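Piano lid, short stick: notes on the Srisuk recital recording

December 2020
Posted by Ketsara Limsakul

The Ciltura release of Nuanchan Chaimongkol's song recital has been out long enough for people to write to me about the balance, so I am putting the details in one place. I played the piano for it. I also did the first pass of edits, which the label then replaced with a better one.

The recital was recorded in September at the Srisuk, a shoebox hall with 625 seats, flat stalls and a shallow balcony. There was no audience. An empty hall of that type is brighter and longer in decay than a full one, and the seats there are thinly padded, so they absorb less than people do. With the doors shut and the ventilation off, a hard consonant from the stage came back from the rear wall late enough to hear as a separate event. We hung two sets of heavy drapes under the balcony front. The echo went. The decay in the middle of the voice stayed where it was, and we left it alone.

The program was the Junder songs in the first half and a group of folk song settings in the second. The Junder set is the one with the balance problem. The vocal line sits low for a soprano, much of it in the bottom fifth of the staff, and the piano part is written thick in exactly that range. In a hall with an audience the singer can turn a few degrees and project past it. A microphone has no such sympathy. 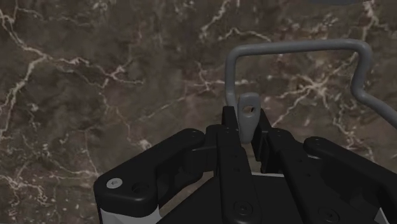

Brown marble with pale veining, and a bent gray rod

Lid position

Most singers ask for the short stick or a closed lid when they are worried about being covered. Both make the piano quieter, and both also change its tone. A closed lid takes off the top and leaves the low middle of the instrument close to intact, and in the Junder songs the low middle is the trouble. Our first test was with the lid closed. On playback the piano was softer and the words were harder to understand.

The long stick was the other way around. More attack, more top, and the low middle did not pile up as much in the room. The voice was clearer in the quiet songs. In the loud ones the piano reached the voice microphones so strongly that any attempt to bring it down in the mix brought the voice down with it.

We recorded on the short stick. I had argued for the long stick and still prefer it in concert. For this microphone layout the short stick was the right compromise, and it let me play at a normal dynamic. When a pianist holds back for a whole day the chords stop speaking together, and that is harder to repair than a loud take.

Where the singer stood

Nuanchan started in the bend of the piano, as for a concert. The bend is comfortable, since she can hear the hammers and I can see her breathe. It also puts her in the path of everything that comes off the lid. We moved her forward and toward the tail in small steps, recording the same page each time, and stopped when the engineer could raise the voice microphones without the piano changing color.

The final position was far enough away that I could no longer hear her low notes under my own playing. We tried one earphone for me. I disliked it, because the sound arrived slightly before the sound in the room, and I began to rush. I took it out and watched her shoulders and jaw instead. Two of the songs have places where the piano and voice are not quite together, and those are mine.

Page turns

I used paper for the folk songs and a tablet for the Junder. The tablet was silent. The foot pedal for it was not, until we put it on a folded towel. For the paper turns I copied the last line of each right-hand page onto the next one so that I could choose when to turn, and where there was no rest long enough I memorized the bar on either side.

One turn can still be heard in the second folk song, under the held note. It was the best take of the song by a wide margin. I asked for it to be kept.

Tuning

The hall piano was tuned the night before and touched up at the meal break. The hall warmed through the day with the lights on. The treble held. The middle of the keyboard drifted, and the drift is audible if you play the opening of the first song against the close of the last, which were recorded at opposite ends of the session. In sequence it passes. We did not correct it digitally. Small pitch correction on a piano gives the upper partials a glassy quality that I find more distracting than the drift.

A practical point for anyone booking a day like this: pay the tuner to stay. We had ours for the morning and the break only. Two unisons went sour in the afternoon and we worked around them by recording other songs.

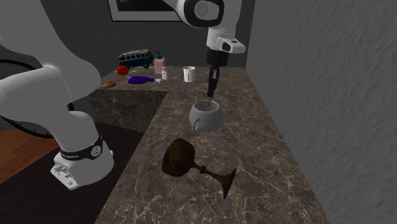 Takes and edits

We did 4 complete takes of each Junder song and then patches. Patches were never shorter than a full phrase, with a run-in of several bars. Nuanchan asked for this. A singer who starts cold on the bar that needs replacing will attack it differently, and the vowel will not match what is on each side, even when pitch and tempo do.

The longest song has 5 edits in it. The shortest has none. I will not say where the joins are, partly because I can no longer find two of them.

Tempo was the main cause of rejected takes. We did not use a click. Before each patch I listened to the preceding lines on headphones, put the headphones down, waited for the chair to stop creaking, and played. My first patches were consistently faster than the take they were meant to fit. After lunch they were consistently slower. I have no explanation for the second part.

Questions I have been sent

The breath before the last verse of the third song was left in on purpose. It was lowered slightly and then put back.

The low thump in the same song is the damper pedal. It was regulated before the session and still did it.

The Junder score is available for hire through Nellholm. Their vocal score has a wrong note in the left hand at the return of the opening, where the natural sign is missing. The full manuscript copy has it. I played the natural.

I have not decided whether to write up the microphone heights. The engineer's notes are in a shorthand that I can read only in places, and I would prefer to check them with her first.

Filed under: recording, song, piano
3 comments | 11 shares

Contact | © Ketsara Limsakul | Back to top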